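Workshop Tips: House Rules for a Small Robot Arm on a Shared Bench

Filed under: Benches and Machines

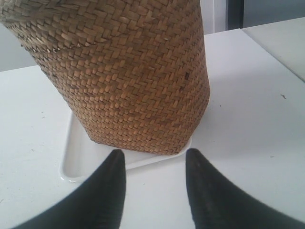 Woven basket on its white tray, gripper open, fingers clear of the basket.

These are the rules we keep at Vedside for the bench arm. They apply to a small tabletop arm with a two-finger gripper, the kind that lifts household things and would still give you a bad pinch. If you run anything bigger, follow the manual and your local safety rules first and treat this page as extra reading.

Before you switch on

Clear the bench down to the job. Coffee cups, phones, loose screws and tape rolls go on the side table. Anything left inside the arm's reach will get hit sooner or later.

Find the stop button and press it once with the power on. The arm should go dead right away. If it doesn't, pull the plug and leave a note on it. Do this every session, including the second session of the same day.

Tie back hair, roll up sleeves, take off lanyards. Gloves are fine for loading but not while the arm is live, as a loose fingertip catches easily.

Look at the gripper fingers. Wipe them with a barely damp cloth and check that both are tight. A finger that wobbles by hand will wobble more with a load in it.

Marking the reach

Run the arm slowly through its full swing and put down tape 40 cm outside the farthest point. Hands stay behind the tape whenever the arm has power. Replace the tape when it starts to lift at the corners. We used blue painter's tape for a while, but it left less to see on a pale bench than we wanted, and now we use black and yellow.

If your bench backs onto another counter, count that as part of the reach too. People put things down on it without thinking.

Setting out the work

Use a tray with a low lip. It gives the item a fixed home, and crumbs and bits of fiber stay in one place. A plain white plastic one wipes clean in seconds. Stick a square of non-slip mat underneath if it slides when you push it with one finger.

Open the fingers wide and stop them short of the tray before you start any pick. Check the gap on both sides by eye. Then close slowly.

Woven baskets need more care than boxes:

- Grip low on the body, where the weave is stiffest. Leave the rim and the handles alone.
- Start with the force setting as low as it goes and come up one step at a time.
- Look over the bottom edge first. Short frayed ends are normal, but long ones can hook on a finger and should be trimmed with side cutters.
- Check for gaps between strips. A fingertip that finds a gap will make it bigger.
- Baskets that taper toward the base tend to slip down as they are lifted. Keep the first lift to an inch or so and set it back down.
- Empty baskets only, until the lift is repeatable.

Speed

New job, new item or new person: slowest setting. Our rule is 40 clean picks at slow speed before anyone touches the speed control. A clean pick means no slip, no scrape and no help from a hand. One bad pick and the tally goes back to zero. It feels long the first time. In-ho Seo got to 182 in a row with one of the baskets and still left it on slow, and the basket is still in one piece.

Who does what

One person runs the arm and that person says "live" out loud before enabling it and "off" after. Anyone at all may hit the stop, for any reason, and doesn't have to explain. Visitors stand behind the tape. Children stand behind the tape with an adult next to them.

Never reach in to straighten an item while the arm is paused. Paused is still powered. Switch to off, wait for the light to go out, then reach.

The logbook

Write down the item, the force setting, the speed and anything odd. Two lines is plenty. Scuffs on the bench get a pencil date beside them so the next person knows whether they are new.

Every Tuesday someone reads back through the week's entries and checks the cable where it bends at the wrist. After 1,000 picks we change the finger pads whether they look worn or not. Old pads go in the trash and don't go back in the drawer.

Shutting down

Park the arm folded, fingers open, nothing in the grip. Power off at the wall. Wipe the bench and the tray, put the item back on its shelf, and hang the key on the hook by the door.

If the stop button was used during the session, say so in the log and don't restart until you have found the cause. "Not sure" is an acceptable entry. It means the next person starts on slow and stands a little farther back.

More in this section: Clamping Odd Shapes / Labeling Chargers / Getting Tape Residue off a Bench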